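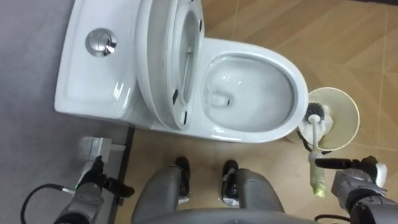 A white toilet with a round flush button set into the top of the tank.

Reading the Meter: An Interview with Zawadi Magesa
2020-09-23
By Kai-wen Hsieh, Resident Communications

Starting in October, residents of the Prerkora Housing Association will receive a water statement in a new form. It will show water use by month, compare it with the same month of the previous year, and carry a notice when a meter has recorded flow through the night. The change applies to all 1678 apartments managed by the Association. Zawadi Magesa, Head of Utilities, has led the work. She spoke with Resident Communications about how the old system fell short, what the new statement can tell a household, and what it cannot.

Ms. Magesa joined the Association from a municipal water department, where she worked first in billing and later in network maintenance. She describes the move as a change of scale. "In the city I dealt with water mains and districts," she said. "A leak was a line on a chart until a street was closed. In housing, a leak is a letter from a person who cannot understand why the bill went up, and that person is usually right to ask."

Such letters were the starting point for the project. Under the former arrangement, meters were read twice a year by hand, and the statement gave a single total for the whole period. A resident who used more water than expected would learn of it long after the fact. By then the household might have changed, guests might have come and gone, or a repair might already have been made. "We would open a file and find two readings, one at each end of six months," Ms. Magesa said. "Everything in between was guesswork, on our side as well as theirs. I did not like signing those replies."

The Association considered several ways to close that gap. One proposal was to keep the manual readings and simply increase the number of visits. This was set aside after the maintenance office pointed out how many appointments already had to be rescheduled. A second proposal, to bill by floor area and abandon individual meters, was discussed at some length and found little support among residents at the Su Street buildings, where many people live alone. "They told us very clearly that they did not wish to pay for their neighbors' bathtubs," Ms. Magesa said. "I thought that was a fair position."

The option that was adopted uses meters that report a reading each day. Installation was carried out under a contract with Masex, and the statements are produced by the Association's own billing staff. Work began in the Zeller buildings, which have the oldest pipes, and then moved to Su Street and the remaining properties. Ms. Magesa acknowledged that the schedule did not hold in every case. Some shutoff valves had not been turned in many years and had to be replaced before a meter could be fitted, and a number of visits were postponed in the spring, when residents were asked to limit contact with others. "We asked people to be patient several times over," she said. "I would have preferred to ask once."

The night reading has drawn the most interest. In an occupied apartment there is normally a stretch of hours in which no water is used at all. When a meter shows flow through that stretch on several nights in a row, the system marks the account for review. During the trial in the Zeller buildings, 300 apartments were followed in this way, and 20 of them were marked. Ms. Magesa is careful about what that result means. "It tells us that water was moving," she said. "It does not tell us why. One of those households had a resident who worked evenings and ran the dishwasher before bed, which was after two in the morning. There was nothing wrong with the plumbing whatsoever."

In other cases a repair was needed. Worn seals in toilet tanks were the most common finding, followed by faucets and, in one building, a fitting behind a kitchen cabinet. A worn seal can let water pass from the tank to the bowl with very little sound, and Ms. Magesa said that several residents had been surprised to hear of it. She recommends a simple check. A few drops of food coloring are placed in the tank, and the toilet is left alone for half an hour. If color appears in the bowl, water is getting past the seal and the maintenance office should be called. The part is inexpensive and there is no charge to the resident for the repair.

Asked whether residents should feel that they are being watched, Ms. Magesa answered at length. The question was raised at every information meeting, she said, and she regards it as a proper one. "A daily reading can say something about a household. It can suggest that people are away. We took that seriously from the beginning." Access to daily figures is limited to the billing staff and to the maintenance supervisor handling a marked account. Daily figures are deleted once the annual statement has been settled, and only monthly totals are kept after that. Building managers do not receive them. "If a manager wants to know whether someone is home, the manager can ring the bell," she said.

The new statement has also been rewritten in everyday language. The former version used the terms of the supply contract, which few readers had any reason to know. Drafts of the new one were shown to residents at two meetings, and the comments led to substantial changes. The comparison with other apartments in the same building, which had been given a prominent place in the first draft, was removed entirely. Families with young children had objected that it made ordinary use look like waste. "I argued for keeping it," Ms. Magesa said. "I had seen it work elsewhere. But the families were describing how it felt to open the envelope, and I had only been thinking about the numbers."

Charges themselves will not change with the October statement. The rate is set by the water supplier, and the Association passes it on without addition. A household that uses the same amount of water as before will pay the same amount. Where a leak is confirmed in a part of the plumbing that the Association is responsible for, the account will be corrected back to the first night on which the flow was recorded - a rule that was not possible under the old readings, when no such date could be established.

There are matters the project does not address. Hot water in the Su Street buildings is still shared and will continue to be divided by the existing formula until the boilers are replaced. Garden taps are not metered individually. Ms. Magesa said that both subjects will come before the Association next year, and that she expects the garden taps to produce the longer discussion. "People feel strongly about tomatoes," she said.

Residents who believe that a statement is incorrect may ask for a review in writing or by telephone. The billing office will provide the daily readings for the period in question on request. Paper copies of the new guide to the statement are available at the front desk of each building, and a large-print edition can be ordered through Resident Communications.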